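Hosumow Robotics Club – members' list archive
Reading time: 3 minutes

Subject: Re: Assembly board – which order for the parts?

Hello all,

Thank you for this, and please don't worry about asking on the list. I'd much sooner answer once where everybody can read it than have three of you puzzling over it separately at home! I meant to reply on the night itself, but I sat down with a cup of tea and that was that.

> I couldn't make the last session and I'm a bit lost. Are we still
> starting with the gear, or has that changed? And is the board for
> the Tresex round the same as the one we practised on in the
> spring? I have Friday evening free and would like to have a go at
> the left hand if it isn't taken. Also, how many points is the
> gear worth now? I've seen two different numbers.

Taking your last question first: the round is out of 900, and the gear is worth 200 of that. The other number you saw was from the old sheet, which I ought to have taken down months ago, and I'm sorry for the muddle. To go through to the Tresex final a team needs 700 or better. Our best full run so far is 371. I know that sounds a long way off, but we lost a great many of those points to silly things (two restarts and a peg on the floor), and I came away feeling much more cheerful than the score suggests.

The board is not quite the spring one. It's the same idea – a big white board with the blue and clear parts set out on it – but the layout has moved about, and the Hirnus program from the spring reaches for places where there is now nothing at all. Please load the October version before you start. It's in the shared folder under Raju, the name we gave the new one after a long and very silly vote.

As for the order, I would leave the gear alone to begin with. I know it's the part everybody wants to try, sitting up there near the top with its little post, but the fingers need to be well behaved before they go near it. Start on the left with the short pegs by the clear plate, do them slowly, and only then bring the right hand in.
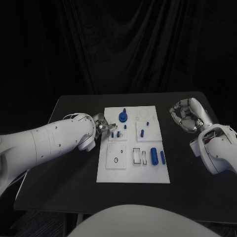

The other thing I wanted to say is about keeping the two hands out of each other's way. Whichever one isn't working should be lifted and held curled, well clear of the board, until it's wanted. In the spring we let the spare hand rest low and it caught the other one twice. It's a dull habit to learn, but it saves a lot of bother.

When you get to the cylinders on the right, try the thick one first. The thin one is fiddly to pick up lying flat, and I haven't found a grip I like for it yet. If any of you have a better idea, do write it up, even if it's only a line or two.

And yes, Friday evening is yours, left hand and all. I'll open up at half past six. Bring a jumper, as the heating goes off at seven, and there will be biscuits!

All the best, and well done for such a patient session,
your list keeper

Recent messages on this list
Biscuit rota, again
Raju: notes on the new layout
Lost: one small screwdriver, yellow handle
Tresex round – travel and lunches

Contact the list keeper | © Hosumow Robotics Club | Back to top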